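14 min read

4. Date labels and what households throw out

4.1 What was recorded

The diary part of the study asked households to write down each item of food they discarded, the date printed on the package, and the reason for getting rid of it. Forty-three households in Cosley and Amadi kept the diary through November. Together they made 1379 entries. Drinks, pet food and peelings were left out at the start, as were leftovers from restaurant meals, which carry no date.

Entries were made on paper. An earlier trial with a phone form gave shorter answers, and several people in it filled in a whole week on Sunday evening from memory. The paper sheet was kept on or near the refrigerator and had one line per item. People could write as much or as little as they liked under "reason," and the length varied a great deal. One household wrote "old" on almost every line. Another gave a full account of a jar of mustard, including who had bought it and for which meal.

4.2 Coding the reasons

Each reason was placed in one of five groups: date passed, looked or smelled bad, too much cooked or bought, disliked, and other. Coding was done by Ebere Olatunji, and a second reader coded a subset without seeing the first set of codes. The two disagreed mostly on entries that gave a date and a smell together, such as "past date, seemed off." We decided to place these under the first reason written. This is a blunt rule, and it probably raises the share of the date group, but every other rule we tried meant guessing at what the person had in mind.

The wording of the label was coded separately. "Best before" and "use by" were kept apart even where the diary keeper treated them as the same thing, and many did. Where only a bare date was copied down, the entry was marked as unclear and left out of comparisons between label types.

4.3 Differences between foods

Dairy and packaged meat were the foods most often discarded on the date alone. Yogurt came up again and again. People described unopened cups thrown out the morning after the printed date, sometimes by a person who said in the later interview that they knew yogurt kept well. Bread was different. Few people mentioned the date on bread at all – they looked for mold or pressed the loaf, and the label on the bag was often lost by then.

Canned and dry goods formed a small group with its own pattern. These items tended to be thrown out in batches during a move or a cupboard clean. One household in Amadi discarded 20 items in a single afternoon, and all of them were coded as date passed. We kept that household in the data but report the dry goods results both with and without it.

Eggs were hard to place. Some people moved them to a rack in the door and recycled the carton, so the date was gone within a day of shopping. Others used a float test and wrote down the result in place of a reason.

4.4 Who made the decision

In homes with more than one adult, the person who threw the food out was often not the person who had bought it. Interviews suggest that the date worked as a way to avoid a discussion. If the label said the food was past its day, it could go in the trash without asking. Two households had standing arguments on this point, and in both the stricter adult did most of the diary writing.

Figure 2 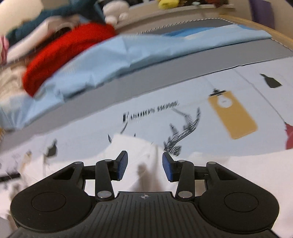
Household size made less difference than we had expected. Adults living alone gave the date as a reason for many of the same foods, and their notes were similar in length. The interviews did show one contrast: people living alone more often spoke of package size, and of finishing the same item several days in a row until they were tired of it. These entries were coded as disliked if the note said so, and as too much bought if it did not.

Related items
Shopping lists and repeat purchases in Cosley
Freezer use among renters: a diary study
Rultel working notes on package size
Reading the label: interviews from Cikanano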